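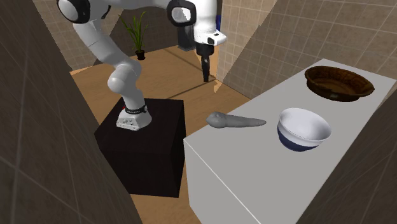

Chapter 7

Backlight Units and Local Dimming

7.1 Introduction

A liquid crystal panel emits no light of its own. It controls how much light passes from a source behind it to the viewer, and the quality of the displayed image depends on both parts. Chapter 6 treated the liquid crystal cell and its drive electronics. The present chapter treats the source, called the backlight unit, and the methods used to vary its output across the area of the screen.

After completing the chapter, the reader should be able to distinguish edge-lit from direct-lit construction, compute the static contrast ratio of a panel from two luminance readings, explain the cause of halo artifacts, and select a zone layout for a given viewing condition. Readers who have not worked with photometric units should review Appendix B first. The symbol L is used throughout for luminance in candelas per square meter.

7.2 Static Contrast and Leakage

When a pixel is driven to black, the crossed polarizers block most of the light from the backlight unit, but a small fraction leaks through. The static contrast ratio is the luminance of a full white field divided by the luminance of a full black field, with the backlight held at the same level for both readings. If white measures 400 and black measures 0.4, the ratio is 1,000 to 1.

Raising the backlight does not change this ratio. White and black rise together. A viewer in a bright room may not notice the change in black level, while a viewer in a dark room will see gray where black was intended. Lowering the backlight across the entire screen restores the black level at the cost of the highlights. Local dimming addresses this conflict by dividing the backlight into zones that are set separately.

Measurements of black level are sensitive to stray light. Soriano and Layug, in the laboratory notes supplied with this book, recommend that the meter be shielded and that the panel be left on for 32 minutes before the first reading. Pixel response and LED output both drift during warm-up, and readings taken early should be discarded.

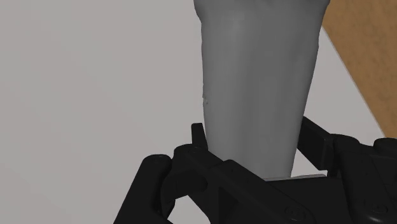

7.3 Edge-Lit and Direct-Lit Construction

In an edge-lit unit, LEDs are mounted along one or more sides of the panel and face inward. A light guide plate carries the light across the screen, and a pattern of small features on the plate directs it forward. The unit is thin. Its zones, however, take the form of long strips or large blocks, and a bright object at the center of the screen may lift the black level from the object to the border.

In a direct-lit unit, the LEDs are arranged in a grid behind the diffuser. Each LED, or each group of LEDs, can serve as a zone. The distance between the LEDs and the diffuser is called the optical distance. If it is too short, individual LEDs appear as bright spots. If it is too long, light from each zone spreads into its neighbors and the benefit of small zones is reduced.

Worked problems in this chapter use the Tekavholm reference panel, a direct-lit design with 1,687 zones. Its specifications are listed in Table 7.1.

7.4 Zone Control

The controller reads each incoming frame and assigns a level to every zone. The simplest rule takes the brightest pixel in the zone and sets the LEDs to match. It preserves highlights but allows a single bright pixel to raise the entire zone. A second rule takes the average of all pixels in the zone, giving deeper blacks and clipping small highlights such as stars or subtitles. Most controllers blend the two and smooth the result over several frames to prevent flicker.

Once the zone levels are set, the pixel values must be corrected. A zone driven at half output requires its pixels to pass twice as much light to reach the same luminance. Section 7.6 derives this correction for a zone with an arbitrary spread function.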